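科夫勒家居推出"朱伦"印花布系列：把一片叶子慢慢画进日常生活

2022年6月16日

家居布艺品牌科夫勒（Kofler）今天正式发布全新的"朱伦"（Julum）印花布系列。这个系列从第一张草图到今天与大家见面，前后走过了很长的一段路，中间改过名字，换过底布，也推倒过几乎已经定稿的花型，所以今天能把它介绍给各位新老朋友，我们心里是真的高兴，也请大家原谅我们这篇新闻稿写得稍微长了一点。

朱伦系列共有10个花型，全部以植物为题，有蕨类，有阔叶，也有细长的草叶，用于桌布、靠垫套、窗帘、床品和儿童游戏垫。首批成品共37款，九月起陆续到店，按米裁售的布料也会同步供应，方便喜欢自己动手的朋友买回家慢慢缝。

"我小时候住的房子后面有一条很潮湿的小路，两边全是蕨，早上走过去裤脚总要沾一腿的水。"科夫勒花型设计负责人鲁珀特·霍尔策（Rupert Holzer）在谈到这个系列的由来时说，"后来我做了这么多年的花型，画过玫瑰，画过石榴，画过各种各样热闹的东西，心里还是一直惦记着那条路。这一次公司给了我足够的时间，我就想，那就把它画出来吧。"

霍尔策的画桌上一直放着一本压叶子的旧册子，里面的叶片有的已经脆得不敢翻动。设计团队就是从这本册子开始的，先用铅笔临摹叶脉，再用淡墨一遍一遍地铺，留下手绘时深浅不匀的痕迹，然后才转到制版。团队前后一共留下646张手稿，有些只是半片叶子，有些旁边还记着当天的天气和午饭吃了什么，翻起来很有意思，我们打算从中挑一部分，放到今年秋天的门店小展里给大家看。
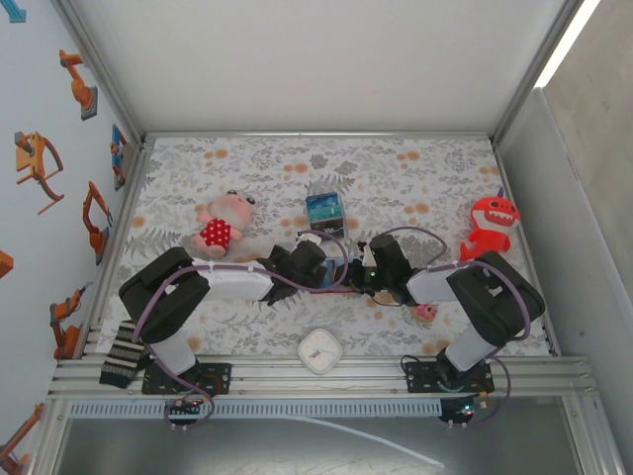 颜色是这个系列里争论得最久的一件事。最早的方案是绿色，毕竟大家想到叶子，头一个想到的都是绿，团队里也有好几位同事非常喜欢那一版，打样出来挂在墙上确实好看。可是挂了几个星期以后，霍尔策觉得它太抢眼了，坐在旁边吃饭喝茶，目光老是被它拉过去。于是大家又试了蓝，试了赭石，最后定下了灰。就像铺在台面上的这块白底布，灰色的叶纹一片挨着一片，中间散落着橙色的圆点，远看安静，近看又不冷清。橙点是后来才加上去的，灵感来自霍尔策册子里夹着的几粒干浆果，它们把纸页染出了小小的圆印子，怎么擦也擦不掉，索性就画进去了。

关于这些圆点，还有一个小插曲愿意和大家分享。打样师傅最初把圆点排得非常整齐，横平竖直，结果布一铺开，谁看了都说像一张表格。后来改成手工点位，由设计组的几位同事轮流在放大的稿子上落笔，每个人的手势都不一样，有的喜欢聚在一处，有的喜欢离得远远的。现在各位看到的疏密，就是这样几双手凑出来的。完整的一个循环做得比较大，铺在长桌上不容易看出重复，这一点对于爱用整幅桌布的家庭来说应该是个好消息。

底布方面，科夫勒这次与长期合作的织造伙伴瓦库斯（Vakus）一起重新调整了纱线的粗细。我们的顾客这些年写来很多信，提得最多的意见是桌布洗过几次以后边角会翘，窗帘挂久了会往下坠。瓦库斯的师傅们为此反复试织，把经纬密度一点一点往上调，又要顾及手感，不能织得像帆布那样硬邦邦的。最后选定的底布垂坠自然，折叠以后痕迹不深，熨起来也省力气。桌布与窗帘分别采用不同的克重，靠垫套则选了稍厚一些的织法，摸上去更有筋骨。

印花由真诺拉德（Genorard）印染坊负责。这是一家让我们非常敬佩的老作坊，做事不快，但是很细。为了让灰色在白底上既有层次又不发脏，他们为朱伦系列单独调了几种深浅不同的灰，每一种都在日光和灯光下分别对过色。霍尔策在那里住了一阵子，每天清早和师傅们一起看头一匹布，据说连作坊食堂的菜单都背熟了。他回来以后对我们讲，看着自己画的叶子从机器那头一米一米地走出来，那种感觉很难形容，他站在那里半天没有说话。

除了桌布和窗帘，我们还想特别介绍一下儿童游戏垫。这原本不在计划之内，是同事们在看样会上临时提出来的。有一位刚做了妈妈的同事说，市面上的垫子颜色都太热闹，铺在客厅里总觉得和家里别的东西不搭，能不能用这块叶子布的花型做一张。大家一听都觉得好，便把花型略微放大，重新安排了圆点的疏密，做出了几种尺寸，小的可以放在床边，大的可以铺满一个玩耍的角落。孩子们在上面摆积木、哄娃娃、翻图画书，大人坐在旁边陪着，也是很舒服的一件事。

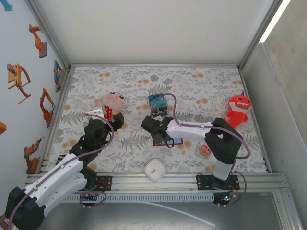
图：蕨叶与橙点花型的垫面，上面放着一只粉色毛绒玩具。

说到搭配，我们的门店同事给出了一些建议，供各位参考。朱伦的灰叶花型和原木色家具放在一起最省心，和白墙也很合适；如果家里已经有颜色比较浓的地毯或者沙发，可以先从一对靠垫套试起，觉得顺眼了再添桌布。喜欢层次的朋友不妨把大叶和细草两个花型混着用，同一组灰色，放在一处不会打架。橙色可以用小物件来呼应，一只陶碗、几个橘子、一束干花都可以，不需要特意去买什么。

洗护也请允许我们多唠叨几句。首次使用前建议用冷水单独清洗一遍，之后可以用温和的洗涤剂机洗，水温不要太高。晾晒时请把布面展平，避开强烈的日光直晒。熨烫请从背面进行，中温即可。游戏垫日常用湿布擦拭就好，收起来的时候请卷着放，尽量不要折。更详细的说明会印在每件产品附带的小卡片上，卡片背面是霍尔策亲手画的一片叶子，每个花型对应一片，喜欢收集的朋友可以留着当书签。

为了庆祝新系列上市，科夫勒将在门店赠送1,000份朱伦布样册，内含全部花型的小布片，送完为止。布样册不需要消费即可领取，各位路过时进来坐坐，摸一摸布，喝杯茶，和店里的同事聊聊家里的窗户有多宽、桌子有多长，我们都非常欢迎。九月里各门店还会安排几场缝纫下午茶，由店里的裁缝师傅带着大家用零布做餐垫和杯垫，针线和布料都由我们准备，没有摸过缝纫机的朋友也尽管来。

"我最盼望的，是过几年到别人家里做客，看见桌上铺着这块布，上面有一点洗不掉的茶渍。"霍尔策说，"那说明它真的有人在用。"

最后，我们想借这个机会谢谢瓦库斯和真诺拉德的各位师傅，谢谢参与试用并且认真写下意见的顾客家庭，也谢谢在看样会上吵得面红耳赤、散会以后又一起去吃面的同事们。

关于科夫勒

科夫勒是一家专注于家居布艺的品牌，产品涵盖桌布、窗帘、床品、靠垫及儿童用品，坚持由自有设计团队手绘花型，并与织造和印染伙伴保持长期合作。

媒体如需朱伦系列的布样、花型资料或采访安排，请与科夫勒新闻联络处联系。布样寄出需要几个工作日，请在来信中注明希望收到的花型以及收件地址。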